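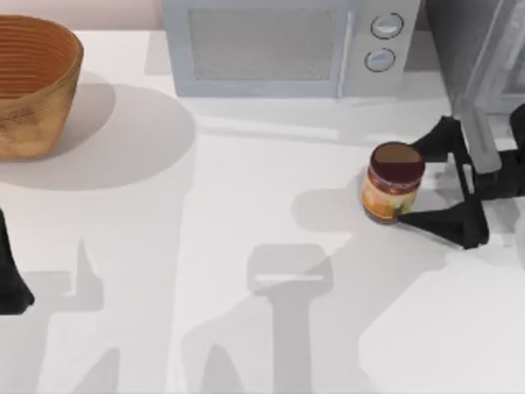
구세미코의 괴담 앤솔러지에 실린 작품을 책이 나오기 전에 미리 읽을 수 있나요?

수록작 가운데 표제작 한 편은 온라인 연재 플랫폼 다니알에서 회원 가입 없이 전문을 읽을 수 있고, 나머지 작품은 앞부분만 맛보기로 공개됩니다.

작은 출판사 구세미코, 독자 공모로 엮은 괴담집 '드리데일의 긴 밤' 10월 출간

찬 바람이 불기 시작하면 이불을 턱밑까지 끌어올리고 무서운 이야기를 읽고 싶어지는 분들이 계실 텐데요, 그런 분들께 반가울 소식이 하나 들어왔습니다. 프론드베르크에 자리한 소규모 장르문학 출판사 구세미코(Gusemico)가 지난봄부터 준비해 온 괴담 앤솔러지 '드리데일의 긴 밤'을 10월에 펴냅니다. 출판사가 처음으로 기성 작가와 신인을 가리지 않고 원고를 받아 엮은 책이고, 실린 이야기가 모두 드리데일(Drirdale)이라는 가상의 산골 마을 한 곳에서 벌어진다는 점이 눈길을 끕니다.

공모는 4월 한 달 동안 진행되었습니다. 출판사가 내건 조건은 꽤 단출했습니다. 배경은 드리데일일 것, 해가 진 뒤에 시작해서 해가 뜨기 전에 끝날 것, 그리고 마을 어귀의 종탑이 어떤 식으로든 한 번은 등장할 것. 분량은 단편이면 넉넉하게 받아 주었고, 첫 투고인지 이미 책을 낸 적이 있는지도 묻지 않았습니다. 그렇게 모인 원고가 107편이었고, 편집부가 여름 내내 돌려 읽은 끝에 14편을 골라 한 권에 담았습니다.

편집부는 예심에서 작가 이름을 모두 가리고 읽었다고 합니다. 출판사 관계자는 "이름을 가리니 읽는 속도가 오히려 느려졌어요. 문장 하나하나에 더 기대게 되니까요. 나중에 봉투를 열어 보고 저희끼리 한참 웃었습니다. 베테랑이 분명하다고 입을 모았던 원고가 생전 처음 써 본 소설이라는 거예요"라고 전했습니다. 바로 그 작품이 표제작이 된 '긴 밤'입니다. 눈 때문에 길이 끊긴 마을에서 아침이 오지 않는다는 사실을 가장 먼저 알아챈 우유 배달부의 이야기인데, 미리 읽어 본 기자도 마지막 장을 넘기고 나서 괜히 창밖을 한 번 내다보았습니다.

흡혈귀도 나오고, 늑대인간 비슷한 무엇도 나오고, 정체를 끝내 밝히지 않는 존재도 나옵니다. 그런데 책 전체의 분위기는 생각보다 다정한 편입니다. 괴물보다 괴물을 이웃으로 둔 사람들의 저녁 시간에 공을 들인 작품이 많아서 그런지, 겁을 주는 장면 사이사이에 수프를 끓이고 장작을 나르고 서로 안부를 묻는 대목이 자주 끼어듭니다. 공포소설이라면 손사래부터 치는 분들도 한두 편쯤은 거뜬히 읽으실 수 있을 것 같습니다. 물론 끝까지 봐주지 않는 작품도 있습니다. 우물을 소재로 한 단편은 편집부 안에서도 밤에는 교정을 보지 않겠다는 말이 나왔다고 하니, 심장이 약한 분은 차례를 확인하고 건너뛰셔도 좋겠습니다.

서로 다른 사람이 쓴 이야기를 한 마을에 모으다 보니 편집 과정이 순탄하지만은 않았던 모양입니다. 어떤 원고에서는 종탑이 마을 북쪽에 있고, 어떤 원고에서는 강 건너에 있고, 또 어떤 원고에서는 벌써 무너지고 없었습니다. 출판사는 처음에 지도를 한 장 그려 작가들에게 보내고 거기에 맞춰 고쳐 달라고 부탁할 생각이었습니다. 그런데 원고를 이어 읽다 보니 종탑의 자리가 매번 달라지는 것이 제법 으스스하더랍니다. 결국 지도는 책의 맨 앞에 싣되 종탑 자리만 비워 두기로 했고, 한 작가가 그 빈자리를 두고 짧은 후일담을 새로 써 보내면서 책의 맨 끝에 덤처럼 붙었습니다.

마을 이름에도 뒷이야기가 있습니다. 드리데일은 구세미코가 몇 해 전 소식지 귀퉁이에 연재하던 짤막한 괴담에서 처음 쓰인 이름입니다. 별다른 설정도 없이 "드리데일에서는 다들 그렇게 한다"라는 문장으로 매번 끝나는 코너였는데, 그 문장을 좋아한 독자들이 엽서로 자기만의 드리데일 이야기를 적어 보내기 시작했습니다. 출판사는 그 엽서를 버리지 않고 모아 두었고, 이번 공모도 그 상자를 다시 열어 본 데서 출발했다고 합니다. 엽서 가운데 몇 장은 보낸 분의 허락을 얻어 장과 장 사이에 글로 옮겨 실었습니다. 맞춤법까지 그대로 두었다고 하니 읽는 맛이 또 다르겠습니다.

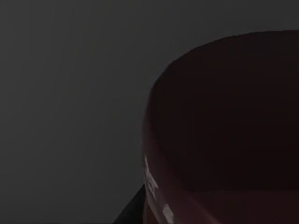
짙은 적갈색의 둥근 형체를 바짝 다가가 담은 그래픽 이미지.

초판은 1000부를 찍습니다. 작은 출판사로서는 욕심을 낸 숫자라고 하는데, 동네 책방 여러 곳에서 일찌감치 주문을 넣어 준 덕분에 마음을 정할 수 있었다고 합니다. 초판에 한해 앞서 말씀드린 마을 지도가 접지로 한 장 더 들어갑니다. 벽에 붙여 두고 읽으면서 종탑이 어디쯤 있는지 각자 표시해 보라는 뜻이라는데, 출판사는 다 읽은 독자가 표시한 지도를 보내 주면 소식지에 소개할 계획도 세우고 있습니다. 전자책은 종이책보다 조금 늦게 나오고, 오디오북은 아직 논의 중입니다. 우물 단편만큼은 꼭 소리로 듣고 싶다는 요청이 벌써 들어와 있다고 하네요.

책이 나오기를 기다리는 동안에는 다니알(Dhanial)에 올라온 맛보기 원고를 읽어 보시면 되겠습니다. 표제작은 전문이 공개되어 있고, 다른 작품들은 첫 장면 정도만 읽을 수 있습니다. 어디에서 끊을지를 작가들이 직접 정했다고 하는데, 그래서인지 하나같이 얄미운 자리에서 멈춥니다. 문을 두드리는 소리가 난 직후라든가, 죽은 줄 알았던 이모가 부엌에서 이름을 부르는 순간이라든가요. 작품마다 독자 의견을 남길 수 있고, 작가가 틈틈이 답을 달고 있어서 그 댓글을 읽는 재미도 제법 쏠쏠합니다. 결말을 맞혀 보겠다고 긴 글을 남긴 독자에게 작가가 "종소리를 몇 번 들으셨나요?"라고만 답해 둔 곳도 있었습니다.

출간을 기념하는 낭독의 밤도 열립니다. 장소는 프론드베르크(Prondberg) 옛 시장 골목에 있는 소극장이고, 저녁 8시에 문을 엽니다. 좌석은 200석이며 입장료는 받지 않지만, 자리를 미리 잡아 두어야 들어갈 수 있습니다. 신청은 구세미코 누리집에서 받고, 책을 판매하는 동네 책방의 계산대에서도 신청서를 쓸 수 있습니다. 날짜는 극장 일정이 정리되는 대로 누리집에 올라올 예정이니, 관심 있는 분은 소식지를 받아 보시는 편이 가장 빠르겠습니다.

낭독은 작가들이 자기 작품을 읽는 대신 서로의 작품을 바꾸어 읽는 방식으로 진행됩니다. 어떤 작품을 누가 읽을지는 그날 무대 위에서 제비를 뽑아 정합니다. 출판사 관계자는 "자기 글은 어디서 무서워지는지 다 아니까 읽는 사람이 덜 떨더라고요. 남의 글을 처음 소리 내어 읽을 때 나오는 그 머뭇거림을 들려드리고 싶었어요"라고 설명했습니다. 1부와 2부 사이에는 따뜻한 차와 생강 과자가 나오고, 객석의 불은 아주 낮게 켜 둔다고 합니다. 어둠이 불편한 분은 신청할 때 적어 주시면 출입문 가까운 밝은 자리로 안내해 드린다고 하니 참고하시기 바랍니다. 어린이는 보호자와 함께 1부만 볼 수 있습니다. 1부에는 겁이 많은 유령이 하숙집을 구하러 다니는 이야기처럼 온 가족이 들어도 괜찮을 작품을 모았고, 우물 이야기를 비롯한 매운맛은 2부로 넘겼습니다.

책방들도 나름대로 손님맞이를 준비하고 있습니다. 시장 골목의 한 책방은 10월 한 달 동안 해가 진 뒤에만 이 책을 진열대에 올려 두겠다고 알려 왔습니다. 낮에 찾아온 손님에게는 계산대 밑에서 꺼내 준다고 하니 헛걸음하실 걱정은 없겠습니다. 강변에 있는 다른 책방에서는 밤늦게까지 문을 열고 손님들이 돌아가며 한 쪽씩 읽는 모임을 꾸립니다. 읽다가 목이 쉬면 옆 사람에게 넘기면 되고, 그냥 앉아서 듣기만 해도 괜찮답니다. 담요는 각자 챙겨 오라는 안내가 붙어 있었습니다.

공모에서 뽑히지 않은 원고들은 어떻게 되는지 궁금해하실 분도 있을 것 같아 물어보았습니다. 구세미코는 응모한 모든 분께 편집부의 짧은 감상을 적어 보냈습니다. 여름이 길어진 까닭의 절반은 그 편지에 있었다고 하더군요. 또 원하는 작가에 한해 다니알에 별도의 방을 마련해 응모작을 차례로 공개하고 있습니다. 원고의 권리는 모두 작가에게 있으며, 다른 곳에 다시 투고하는 것도 자유입니다. 이미 그 방에서 읽은 단편을 장편으로 늘려 보자고 제안을 받은 작가도 있다고 하니, 드리데일이라는 마을이 앞으로 더 넓어질 수도 있겠습니다.

다음 공모에 대해서는 아직 정해진 것이 없습니다. 다만 편집부에서는 이번에 밤을 다루었으니 다음에는 한낮의 괴담을 받아 보자는 의견이 나오고 있고, 마을 대신 기차 한 대를 배경으로 삼자는 의견도 만만치 않다고 합니다. 독자의 생각도 듣고 싶다며 책 뒤쪽에 떼어서 부칠 수 있는 엽서를 한 장 끼워 넣었습니다. 예전 소식지의 엽서와 같은 크기로 맞추었고, 맨 아래에는 "드리데일에서는 다들 그렇게 한다"라는 문장이 작게 인쇄되어 있습니다.

'드리데일의 긴 밤'은 10월부터 프론드베르크의 동네 책방과 구세미코 누리집에서 구입할 수 있습니다. 책방에서 예약한 분은 출간 뒤 책방에서 연락을 드리고, 누리집에서 예약한 분께는 신청한 순서대로 우편으로 보내 드립니다. 낭독의 밤 신청을 취소하실 때에는 대기하는 분들이 들어갈 수 있도록 행사 전날 정오까지 알려 달라고 출판사는 당부했습니다.

문화부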